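Wostemville Robotics Board > Teaching and Demonstration > Hand-held vs. remote control for small-object sorting

derese_arm
Posted Wednesday, 9:14 am

We are picking a way to collect demonstrations for a two-arm packing task: mixed small items into a tin. Budget allows one method for the first batch of 2000 episodes. Choices are remote control (leader arms, force feedback off) or a pair of hand-held grippers with cameras on them. I have used leader arms for two years and have no time on the hand-helds. Looking for numbers, not opinions.

tendonslack
Posted Wednesday, 9:52 am

Numbers from our shop, same operator, similar task. Leader arms: 41 usable episodes per hour. Hand-held pair: 123 per hour. The gap is mostly thin and flat items. With leader arms the operator stops before every pinch to check depth on the monitor. With the hand-helds you look at the object and close your hand.

grayload
Posted Wednesday, 10:30 am

Rate per hour is the wrong thing to measure. Every leader arm episode is one the robot has already carried out. Hand-held episodes have to be checked for reach and joint speed afterward, and people move their wrists in ways a six-axis arm can't follow. When we moved to hand-helds on the Trullbridge cell we threw out nearly a third of the first batch.

tendonslack
Posted Wednesday, 10:47 am

The 123 is after filtering. We did lose a lot in the first week. Then we put tape on the table at the edge of the reach envelope and told people to keep their elbows down, and losses dropped to 8 percent.

derese_arm
Posted Wednesday, 11:20 am

What about tracking when the two grippers are close together? In our task one hand holds an item while the other waits or reaches past it. I would expect each one to block the other's view of the table.

tendonslack
Posted Wednesday, 11:41 am

It happens. Plain surfaces are worse than crossed hands. Put something with texture in the background and start each episode with both grippers apart so the map gets built first.

grayload
Posted Wednesday, 12:05 pm

Also watch your light. Direct sun on a smooth surface shifts the exposure as the gripper turns, and the pose drifts with it. We went to blinds and fixed lamps. I still say run 50-50 with leader arms if the final robot has stiff fingers. You can't feel contact force through a hand-held the way the robot will apply it.

pell_drarkex
Posted Wednesday, 1:33 pm

Disagree on the sun. If the robot will work near a window, train near a window. We keep mixed light in the set and drop only the episodes where tracking is lost. Two hand-helds, soft surface, small household items, with a sticky-note pad in the near gripper:

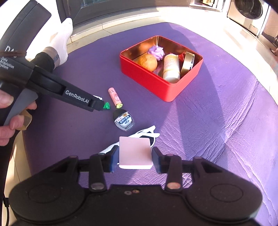 tendonslack
Posted Wednesday, 1:58 pm

Agree on keeping mixed light, as long as the lost-tracking flag can be trusted. Ours missed slow drift. We now touch both grippers to a fixed mark at the start and end of each episode and reject anything that comes back more than a few millimeters off.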